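Skireck two-arm bench kit, menu handling package

railhead_q
Has anyone run the Skireck kit with the Vesport wrist cameras on laminated sheet? We are quoting for table setup at Mahawong and need numbers.

tolvane
128 trials since April, 3 outright drops. Default grip force is too high for thin laminate. Firmware 2 lets you cap it per arm. Wrist and overhead views: 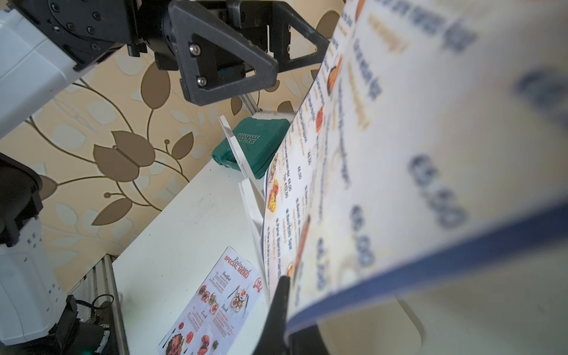
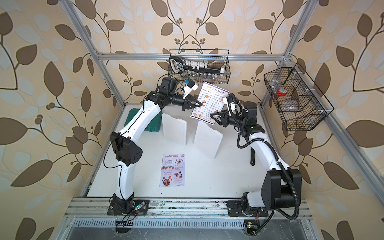
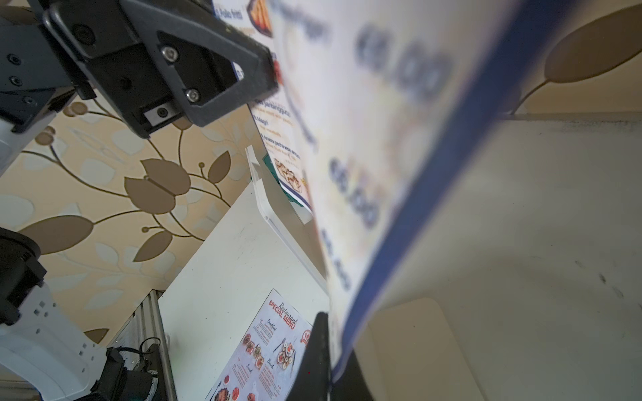

Cycle time is dominated by the regrasp. Budget for that before you quote.

dkm_ohm
Disagree on force. We left ours at default and fixed the corner approach angle. Capping it gave us slip on the second arm.

tolvane
Which fingertips? Ours are the stock ones.

dkm_ohm
Henstead pads. They cost extra.

railhead_q
So neither result is the kit as sold at 3,424. Does that price include calibration?

tolvane
Arms and cameras only. Calibration is billed per visit.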